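Oiling the worktable, and what to do about the second desk

November 24, 2021
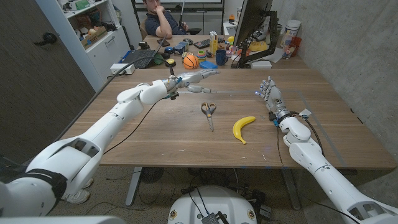 Ginette Delaunay

The worktable has been in service since June without any attention to its surface, so I finally spent an evening on it. The wood has a warm brown grain and had gone dull in the spot where everyone puts things down. I had two candidate finishes, a hard wax from Musteck and a plain oil from Sandoval. I tested both on the underside of the top, left them for 16 hours and compared.

The wax gave a harder film but pulled at masking tape when I peeled it off. We mark out areas on this table with tape fairly often, and there is a faint rectangle of it on there in the photo, so that ruled the wax out. The oil let the tape go cleanly. It also darkened the grain slightly, which I can live with.

Method, for anyone with a similar top: clear the table, vacuum, wipe with a barely damp cloth, let it dry. Sand lightly along the grain. Apply the oil thinly with a lint-free rag, wait, wipe off the excess, and leave it overnight. I did 2 coats with 8 hours between them. Lay used rags flat outdoors to dry — oily rags in a closed bin can heat up by themselves.

Now the daily load. Scissors and a banana are typical. The scissors (orange and grey handles) are fine on bare wood as long as nobody drags the blade. Fruit is less fine if it is left to ripen, so I would prefer it on a plate.

The second desk is a separate problem. At present it carries a keyboard, a laptop, a mug, a power strip on the front edge, a stack of coloured rings, a green ball and a ball with a basketball pattern. The monitor is on an arm, so its footprint is small and it can stay where it is. The red cup and the glass next to it should move further from the electronics.

My plan is to put the rings and balls in one lidded box and find it a place in the white shelving by the door. That means emptying a shelf first. Anatole Courtois has suggested the stacking boxes from Etico, and I have a Gakesent catalogue to compare them with. Internal depth is the figure that matters, and neither of them prints it.

The fan stays under the table until I find it a better spot. Next coat of oil in June.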